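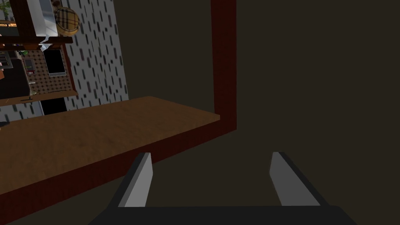
A brown tabletop with its grain showing.

Pluneo P5 Evidence Locker, Pass-Through Model

Every police property room has a drawer that sticks, a key on a shoelace and a sign-out sheet with coffee on it. The P5 replaces all of them, though you're welcome to keep the coffee.

Officers load it from the hallway. Property staff empty it from the other side of the wall. Once a door is pushed shut on the hallway side, it stays shut until someone with the rear key decides otherwise, and no amount of remembering that you left your sandwich in there will change that.

The standard cabinet has 5 compartments, the tallest sized for a cased long gun. Shelves are welded steel. We tried removable ones, and they were removed.

What you get
Cabinet, wall trim and rear keys
Log software for 1,000 entries before it asks you to archive (it asks politely, then less politely)
Door labels, which will be peeled off by October

Weight: 300 pounds, empty. Please tell your building people before the truck arrives.
Price: $1,516, trim included, freight extra.

Finishes are Fuken gray and Vrabec beige. Both were picked to go with hallways that were last painted under a different sheriff.

Will it fit our existing wall opening? If the opening was cut for the older Drerkovden cabinet, yes. If it was cut by a deputy with a free afternoon, send us measurements first.

Updated May 6, 2024

14 shares | 3 comments

Related items
Pluneo Drying Cabinet, Single Door
Vrabec Key Safe, Wall Mount
Drerkovden Replacement Locks
Tamper Tape, Red, Box of Rolls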